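I got to the shop in Undville a good half hour early, so the owner put me to work holding a bag open while she dumped in a pile of belts. That was how we did most of the interview, really, with her sorting and me trying to write with one hand.

She has run Jeler, a secondhand clothing store on the main street, for eleven years. Before that she did payroll for a trucking company and hated it. "I used to sit there and think about other people's coats," she told me. "I'd see a good one come through the door and I couldn't do the numbers anymore."

She opened with 400 pieces, almost all of them from her aunt's attic and two church sales (she still has one of the dresses, a green one with terrible buttons, and no, it's not for sale). These days the stock book says 3,916, and she keeps that book by hand. I asked about a computer. She laughed so loud a customer looked over.

"My nephew put everything in a computer for me in July," she said. "Then I couldn't find a single skirt."

What I wanted to know was how she sets a price, because I've paid $44 for a jacket there and also, once, three dollars for a sweater I wear every week. She starts with the seams. Then the lining, then under the arms, and only then the label. "People look at the label first and they get burned. I had a lady bring me a fancy blouse, big name, and the side seam was hanging on by a prayer." 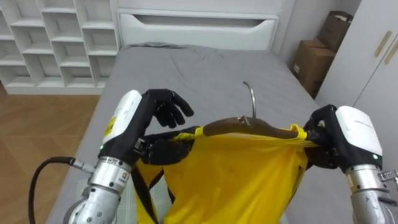
She's picky about hangers too, which I didn't expect to spend ten minutes on, but we did! Knits get folded, always. Anything with a real shoulder goes on wood. The wire ones from the dry cleaner go straight back to the dry cleaner in a box. "He takes them. He doesn't love it, but he takes them."

Business was slow in spring and then got busy again when the Savex across the road closed its clothing section. She was careful about how she talked about that. "I shopped there. I bought my socks there. Now I have to drive out to Chang for socks."

I asked if she'd ever sell new things, socks for instance. Long pause, more belts.

"I don't think so. I'd have to talk to a salesman."

The best thing she ever found was a wool overcoat with a train ticket in the pocket. She sold the coat for $164 and kept the ticket, and it's taped up by the register next to the layaway rules. You get thirty days, by the way, and she does mean thirty.

I left with a scarf I hadn't planned on. She knocked a dollar off for the help with the bag.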